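휴대폰을 바꿨다

쓰던 전화기가 충전 단자부터 말썽이었다. 케이블을 꽂고 특정 각도로 눌러 놓아야 충전이 됐고, 자다가 건드리면 아침에 배터리가 그대로였다. 수리점에 물어보니 단자 교체에 배터리까지 하면 중고 한 대 값에 가깝다고 해서 그냥 새로 사기로 했다. 거의 4년을 썼으니 아깝지는 않다.

기종 얘기는 길게 하지 않겠다. 이 블로그는 스펙 비교하는 곳이 아니고, 나는 전화와 메시지, 지도, 은행 앱 정도만 쓴다. 대신 새 전화기를 받은 날 책상에서 어떤 순서로 일을 했는지 적어 둔다. 지난번에 바꿀 때 순서를 잘못 잡아서 하루를 날렸는데, 그때 적어 둔 게 없어서 이번에도 똑같이 헤맬 뻔했다.

먼저 책상을 치웠다. 평소에는 영수증, 컵, 충전기, 읽다 만 책이 다 올라와 있다. 이걸 전부 옆방 선반으로 옮기고 마른 천으로 한 번 닦았다. 유심 핀이나 유심 카드는 작아서 물건 사이에 들어가면 찾기가 어렵다. 지난번에는 유심 핀을 떨어뜨리고 못 찾아서 클립을 펴서 썼다. 클립은 굵기가 맞지 않아 구멍 주변에 흠집이 났다.

준비한 것은 가위와 테이프다. 가위는 바깥 포장을 자르는 데 쓰고, 테이프는 나중에 상자를 다시 닫을 때 쓴다. 손톱으로 봉인 스티커를 뜯다가 상자 겉면까지 같이 뜯어진 적이 있어서 이제는 틈에 가위 날 끝을 살짝 넣어서 자른다. 너무 깊이 넣으면 안에 있는 종이까지 잘리니 끝만 넣는다. 테이프와 가위는 책상 안쪽으로 밀어 두고, 상자는 몸 가까운 쪽에서 연다. 가위를 앞쪽에 두면 꼭 한 번은 소매에 걸려 떨어진다.

택배 상자를 열기 전에 송장 이름과 주소를 확인했다. 예전에 같은 층 다른 집 물건을 뜯은 적이 있다. 그 뒤로는 습관이 됐다. 송장은 떼어서 따로 모아 두고, 완충재는 상자째 현관에 내놓았다.

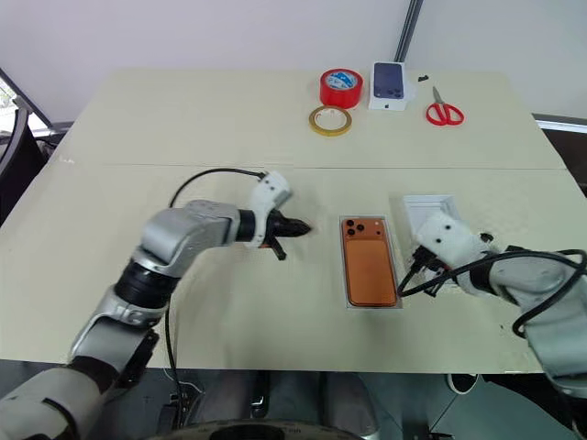 상자를 연 다음에는 바로 전원을 켜지 않고 구성품부터 확인하는 편이다. 설명서를 펼쳐 구성품 항목을 보고 하나씩 맞춰 본다. 이번에는 빠진 것이 없었다. 충전기는 원래 들어 있지 않은 모델이라 따로 샀다. Travex에서 나온 작은 어댑터인데, 플러그가 접히지 않는 것만 빼면 불만이 없다. 가방에 넣으면 플러그가 다른 물건을 긁어서 헌 양말에 넣어 다닌다. 보기에는 별로지만 잘 된다.

그다음은 겉면 확인이다. 전화기를 꺼내서 창가로 가져가 앞뒤를 비스듬히 기울여 본다. 형광등 아래에서는 안 보이던 흠집이 햇빛에서는 보일 때가 있다. 교환을 하려면 보호필름을 붙이기 전에 해야 이야기가 간단하다. 일련번호는 상자에 적힌 것과 설정 화면에 나오는 것이 같은지 대조하고, 수첩에 옮겨 적었다. 수첩에 적는 것은 구식이지만, 전화기를 잃어버렸을 때 전화기 안에 저장해 둔 번호는 소용이 없다.

보호필름은 내가 직접 붙였다. 욕실에서 더운물을 조금 틀었다가 끄고 들어가서 붙이면 먼지가 덜 붙는다는 말을 듣고 해 봤는데, 나한테는 차이가 없었다. 화면 모서리에 먼지가 하나 들어갔다. 필름을 들고 먼지를 떼다가 다른 먼지가 하나 더 들어가서 그만뒀다. 두 개 다 위쪽 구석이라 화면을 켜면 안 보인다.

케이스는 Kasberg 제품으로 골랐다. 매장에서 만져 보니 옆면이 덜 미끄러웠다. 다만 버튼이 뻑뻑하다. 음량 버튼을 누르려면 엄지에 힘을 꽤 줘야 한다. 쓰다 보면 부드러워질 거라고 매장 직원이 말했는데, 아직은 그대로다. 같은 진열대에 Irnetti라는 가죽 케이스도 있었다. 색은 그쪽이 마음에 들었지만 값이 두 배가 넘어서 내려놓았다.

자료를 옮기는 데는 90분이 걸렸다. 사진이 제일 오래 걸렸다. 두 전화기를 나란히 놓고 둘 다 충전기에 꽂아 둔 상태로 진행했는데, 헌 전화기 쪽 케이블이 말썽이라 책을 한 권 얹어서 눌러 놓았다. 중간에 화면이 꺼져도 진행은 되지만, 다른 앱을 열면 멈추는 경우가 있다고 해서 손대지 않았다. 그 시간에 빨래를 개고 싱크대 배수구를 청소했다.

순서에서 제일 중요한 건 은행 앱과 인증서다. 지난번에는 헌 전화기를 먼저 초기화해 버려서 인증을 전부 새로 받아야 했다. 신분증을 들고 은행에 가서 번호표를 뽑고 기다렸다. 이번에는 새 전화기에서 은행 앱이 다 열리는 것을 확인하고, 적은 금액으로 이체까지 한 번 해 본 다음에 헌 전화기를 정리했다. 메신저 대화도 자동으로 넘어오지 않아서 앱 안에서 따로 백업을 했다. 이건 헌 전화기에서 먼저 해야 한다.

내가 한 순서를 짧게 적으면 이렇다.

책상 치우기
구성품과 겉면 확인, 일련번호 적기
헌 전화기에서 메신저 백업
유심 옮기기
자료 옮기기
은행 앱, 인증서, 교통카드 확인
알람 확인
헌 전화기는 2주 동안 그대로 보관

알람을 따로 적은 데는 이유가 있다. 알람 목록은 넘어왔는데 소리가 기본음으로 바뀌어 있었다. 나는 기본음에 잘 안 깬다. 오전 9시에 약속이 있는 날이었으면 곤란했을 것이다. 자기 전에 한 번 울려 보고 소리를 바꿨다.

교통카드도 그냥 되는 줄 알았다가 다음 날 아침 개찰구에서 막혔다. 설정에서 기본 결제 앱을 다시 골라 줘야 했다. 뒤에 서 있던 분께 죄송했다.

빈 상자는 버리지 않는다. 중고로 팔 때 상자가 있으면 조금 낫고, 수리를 보낼 때도 쓴다. 뚜껑이 저절로 벌어지지 않게 테이프를 짧게 한 조각 붙이고, 옆면에 산 달을 연필로 적어서 옷장 위에 올렸다. 올리다 보니 예전에 쓰던 Teixeira 스피커 상자가 아직 있었다. 스피커는 이사하면서 버렸으니 상자도 있을 필요가 없다. 펴서 종이류로 내놓았다.

헌 전화기는 지금 서랍에 있다. 기간이 지나면 초기화해서 부엌에서 타이머와 라디오로 쓸 생각이다. 충전 단자가 문제라 계속 꽂아 두고 써야 하는데, 싱크대 옆 콘센트는 물이 튀어서 안 되고 냉장고 옆 콘센트는 선이 짧다. 긴 케이블을 하나 살지, 선반을 옮길지는 아직 정하지 않았다.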